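Über uns

Trovonum ist ein Wäsche- und Haushaltsservice mit Kursbetrieb. Wir holen Wäsche ab, waschen, falten und bringen sie zurück. Auf Wunsch beziehen wir Betten und räumen Schränke ein. Derzeit betreuen wir 173 Haushalte und 27 Ferienwohnungen.

Angefangen haben wir mit einer gemieteten Waschküche in der Beveckstraße. Die Maschinen stehen dort noch immer, die Annahme ist inzwischen nebenan eingezogen. Gefaltet wird in der Annahme oder direkt bei den Kunden, je nach Auftrag.

Unsere Leistungen

Waschen und Trocknen nach Pflegeetikett
Falten von Handtüchern, Hemden und Bettwäsche
Betten beziehen, auch bei Gästewechsel
Schrankordnung nach Absprache

Handtücher falten wir gedrittelt, Hemden auf Brettbreite. Wer es anders gewohnt ist, sagt es bei der Anmeldung - wir notieren das auf der Kundenkarte und halten uns daran. Spannbettlaken legen wir Ecke in Ecke. Knöpfe nähen wir an, größere Näharbeiten geben wir an die Schneiderei Araújo weiter.

Faltkurse

Seit dem vergangenen November bieten wir auch Kurse an. Eine Einheit dauert 60 Minuten. Geübt wird mit Alltagswäsche und auf Flächen, die jeder zu Hause hat: Tisch, Kommode, Bett. Auf einem großen Bett lässt sich ein Stück von allen Seiten greifen und glatt ziehen, bevor die erste Kante gelegt wird. Ein zerknülltes Teil fassen wir zuerst am Rand und suchen von dort die Ecken.

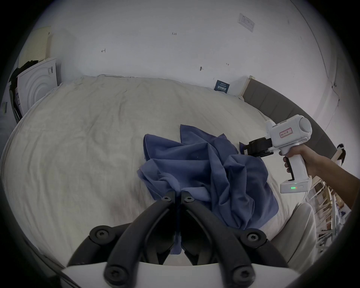 Eine Teilnehmerin schrieb uns nach dem Kurs, sie falte ihre Handtücher jetzt so, dass sie endlich in das schmale Regal im Bad passten, nur bei den Spannbettlaken brauche sie noch eine zweite Stunde. Die gibt es: Der Aufbaukurs Zoltari behandelt Bettwäsche und Übergrößen.

Der nächste Grundkurs beginnt am 20. Oktober. Anmeldung in der Annahme oder telefonisch unter der Durchwahl 232.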